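3rd June

Good day at the bench, and I want to get it all down before I forget which change did what. The Fumo form filler finally gets a small claims answer form from start to print with no help from me. Womstead county's version, anyway. Sulow is next and has its own ideas about margins.

## Where we were

Back in January the tool asked people 56 questions in a row, in the same order as the paper form. I was proud of it at the time! Then we sat with the test readers at the MacLeish self-help desk and watched them stall at the same spot over and over: "State your affirmative defenses, if any." Most of them typed "I don't owe it" or left the box blank, and a blank box there can cost a tenant or a small shop owner a good argument.

So the job since then has been to break that one question apart. It's now a set of plain yes/no screens (Did you already pay some of it? Is it older than the time limit? Did you and the other side agree to settle it?) and the tool builds the paragraph from the answers. I love this part. You click "yes, I paid some of it," type an amount and a date, and out comes a numbered sentence a clerk would accept without a second look.

## Today's runs

Loaded the full stack of made-up cases, 124 of them, and ran everything through in one go. 95 came out clean on the first pass. Last time I gave up before the end, so I'm very happy with that.

What went wrong with the others, worst first:

- **Two defendants at one address.** The tool merged them into one person. Bad, and I should have caught it. Fixed by keying on the party line and ignoring the address.
- **Long business names.** Anything with "doing business as" in it ran off the right side of the caption. Wrapped it, reran, fine now.
- **Dates typed as words.** "Last spring" went straight onto the form. The screen now asks for a month and year and offers "I'm not sure" as an answer, which prints as "on a date not now known."
- **Fee waiver box.** Checked itself for 4 cases where it shouldn't have. Still not sure why. All of them had "no income" plus a household size left empty, so I'm starting there tomorrow.

Reran the two-defendant cases after the fix and they all split properly, each with their own signature block. Did a little dance.

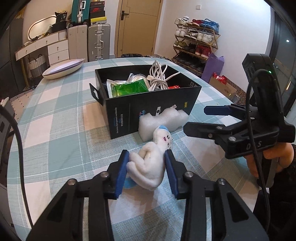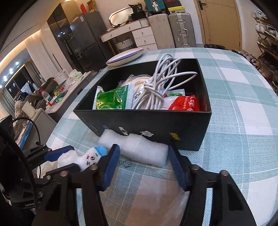 ## Mediation screen

New piece, and the one I'm most excited about. After the answer is done, the tool now asks: "Would you be willing to talk this over with the other side, with a neutral person helping?" If yes, it fills out the request form too, using what the person has already typed. No retyping names and case numbers. The whole extra step is three screens.

Wording took me most of the afternoon. Versions I tried:

1. "Do you consent to referral to mediation?" Nope. Sounds like surgery.
2. "Do you want to settle?" Misleading. People will think they're giving in.
3. "Would you be willing to talk this over..." Keeper, I think. Please poke at it.

Also added a line under it saying that a yes doesn't cancel the hearing date, and that the answer still has to be filed on time. I put that in bold. If anybody thinks bold is too shouty, tell me, but I'd like to leave it.

## Sulow notes

Their answer form is one page where Womstead's is two, and the defense section is a box the size of a playing card. Our generated paragraph won't fit if somebody says yes to more than a couple of screens. Options are a smaller font (don't like it, the clerk's scanner is old) or an attachment page with "see attached" in the box. Need to read their local rule on attachments again, I remember something about the case number on every sheet.

Their certificate of service wants the mailing method spelled out, too. Easy, just another dropdown.

## To do

- [ ] Fee waiver box, empty household size
- [ ] Attachment page for Sulow, case number in the footer
- [ ] Print one full packet on the old printer at the MacLeish desk and check that the caption lines up
- [ ] Read the mediation screens out loud, start to finish
- [x] Two defendants, one address
- [x] Long business names

Saved the run under today's folder, logs and PDFs both. If you open the PDFs, look at the partial payment ones first, they came out so nicely.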